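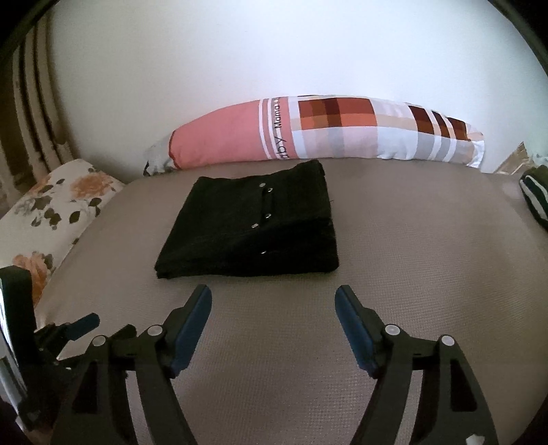 What does the Hellton prayer journal contain?
Each journal holds 26 weekly readings, one to an opening, with the passage on the left page and ruled space for a written response on the right. The readings deal with calling, doubt and self-examination.

Cesonow Hellton Prayer Journal

Binding: sewn, lies flat when open
Ruling: 7 mm
Edition: undated, second printing
Series: Amato Devotional Line

The journal can be started in any week of the church year. Readings are short enough to finish in about 30 minutes, including time to write. Scripture references are given by book, chapter and verse only - use whichever translation your group prefers.

A leader guide is sold separately under the Takier title. It follows the same weekly order and adds discussion prompts and a closing prayer for each session. The first printing used a different order for the Lent readings and does not match the current guide.

Parish orders over 400 copies ship by freight. Allow extra time in January.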